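I bought the Wuyts draft strip in November, after the second night of sleeping in socks. Our apartment is high up and all glass on one side, and the wind finds every gap it can (my plants lean!). The strip cost 20 dollars, and you get one long roll, a corner tool and a sheet of wipes.

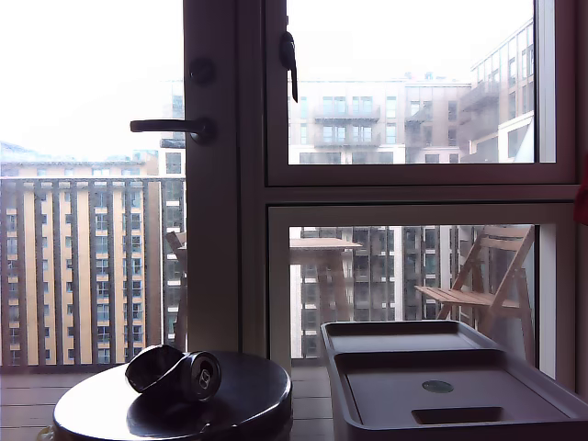
Putting it on took me most of an evening, mainly because I kept peeling the backing too early and sticking it to my sleeve. Go slow on the corners. The foam is soft and squashes down nicely, so nothing feels stiff when you close up for the night, and the whistling I'd been hearing since we moved in dropped to a sort of low hum.
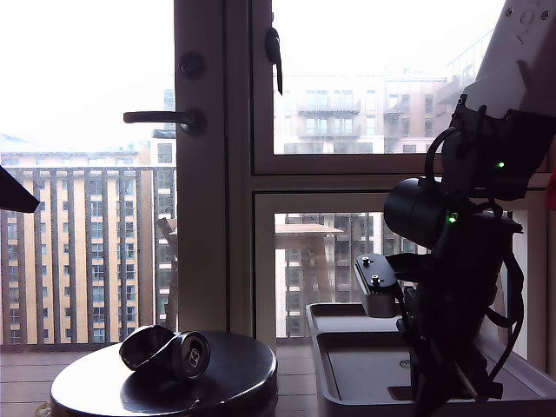
Delyth Gape had the same roll and thought I was being generous: hers started lifting along the bottom after 3 weeks, and she went back to the Unero one, which is thicker but uglier.

Fair enough. Mine has lifted in one spot, near the floor, and I pressed it back with a hair dryer and a spoon. I do wish the roll were longer, as I ran out just short of the end and had to piece in scraps.

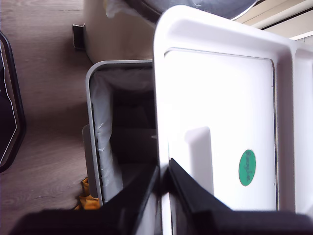 Does it come off cleanly if you rent? Mostly, though I pulled up a test piece and it left a gummy line that needed rubbing alcohol and some patience.

I'd still buy it again, probably 2 rolls this time, and I'd skip the corner tool completely. Scissors are fine.

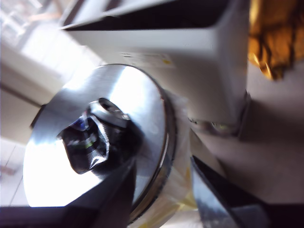 Where I got it

Niketton, the little hardware place by the station. They keep it behind the counter, so ask.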